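Uneck制御ソフトウェア定例 議事録

日時:2024年5月29日 14時開始(会議室の鍵が見つからず、実際は14時10分)
出席:制御班、認識班、計画班、ツール班、Pratance側窓口(オンライン、前半のみ)
欠席:評価班(別の会議。その会議の議題も「会議を減らす」とのこと)
記録:ツール班

1.前回の宿題の確認

・制御ループのログ形式の統一:完了。ただし旧形式の読み込みスクリプトを消したところ、旧形式を使っているのが自分たちだったと判明。復活させた。
・手首カメラのキャリブレーション手順書:計画班から「3ページ目で全員が脱落する」との指摘。認識班は「3ページ目からが面白い」と主張。継続。
・Etness連携用のメッセージ定義:レビュー待ち。誰のレビューを待っているのか不明だったため、本日その場で制御班に決定。制御班からは沈黙をもって了承を得た。

2.計画器の更新について

計画班より報告。軌道計画の再実行条件を見直し、把持直前に無用な再計画が走る件を修正した。シミュレータの回帰テストは421件中、失敗2件。失敗はどちらも「失敗することを期待するテスト」が成功してしまったもので、喜ぶべきかどうかで10分ほど議論になった。結論は「喜ばず、直す」。

タイムアウト値については、現行の設定ファイルに「暫定」とコメントの付いた値が残っている。コメントの日付は設定ファイルの作成日と同じ。今回、正式に暫定とすることで合意した。7月のリリースまでに根拠のある値へ置き換える。

Pratance窓口より、計画に失敗した際のエラー文が「何かがおかしい」では問い合わせに使えないとの要望。もっともである。エラーコードを付ける方向で計画班が案を出す。なお、現行の文言を書いたのが誰かについては、履歴を調べないことで全員が一致した。

3.Gülerツールチェーンの件

ツール班より、再生ツールの起動が遅い問題の調査結果。起動時に全ログの索引を作り直していた。索引をキャッシュするだけで済むが、そのキャッシュを毎晩消すジョブを動かしているのもツール班であることが調査の過程で明らかになった。ジョブは停止する。

ラベル付けツールに「元に戻す」ボタンを追加した。従来は操作を間違えると最初からやり直しだったので、認識班から拍手が起きた。「やり直す」ボタンは次回。拍手は半分返上となる。

4.透明物体の認識

認識班より報告。透明な器具の深度推定が不安定な件は、引き続き不安定である。その点では安定している。

現状の課題は次のとおり。
・透明なラックの穴の輪郭が壁越しに重なり、空の穴と試験管の縁を取り違える。
・中の液体に色があると、検出が液体のほうに引っ張られ、管の上端が短く見積もられる。把持位置としては困る。
・白い天板と透明器具の境界が弱い。照明を変えると別の場所で誤検出が出る。

評価用に切り出した353フレームのうち、ラックの姿勢が人手ラベルと許容範囲を超えてずれたものが117。比率を口に出した者はいなかった。 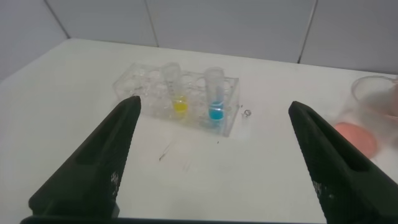
対策として、認識班は色領域を手がかりに管の底側を求め、ラックの穴の配置モデルから上端を逆算する案を提示。計画班からは、配置モデルを使うならラックの型番ごとに設定が必要になるのではとの質問があった。そのとおりである。設定ファイルがまた一つ増えることについて、ツール班が遺憾の意を表明した。

制御班からは、姿勢の信頼度が低い場合に手首を少し動かして別視点の画像を取り直す案が出た。実装は軽いが、サイクル時間が延びる。延びてよい時間の上限は、上の「正式な暫定値」に依存するため、議題2に戻りかけた。司会が止めた。

当面は両案を並行で進め、次回までに同じ評価セットで比べる。評価セットを途中で入れ替えないこと。前科があるので明記しておく。

5.コードレビューの運用

レビュー待ちが溜まっている。「いいと思います」だけの承認が多いとの指摘に対し、「いいと思ったから」との回答。今後は、実機で動く経路に触る変更に限り、確認した内容を一行でよいので書く。一行の定義は画面幅に依存しないものとする。

6.その他

・命名規則について、末尾が「_new2_final」のブランチは今週中に統合または削除。該当者は自覚があるはずなので名指しはしない。
・Uneckの非常停止状態がダッシュボードで「元気」と表示される件は、翻訳ファイルの行ずれが原因。修正済み。

宿題
計画班:エラーコード案、タイムアウト値の根拠
認識班:色領域と配置モデルの試作、手順書3ページ目の書き直し
制御班:別視点取り直しの試作、Etnessメッセージ定義のレビュー
ツール班:索引キャッシュ、夜間ジョブの停止、「やり直す」ボタン
全員:会議室の鍵を元の場所に戻す

次回は同じ時刻、同じ部屋。鍵がなければオンラインに切り替える。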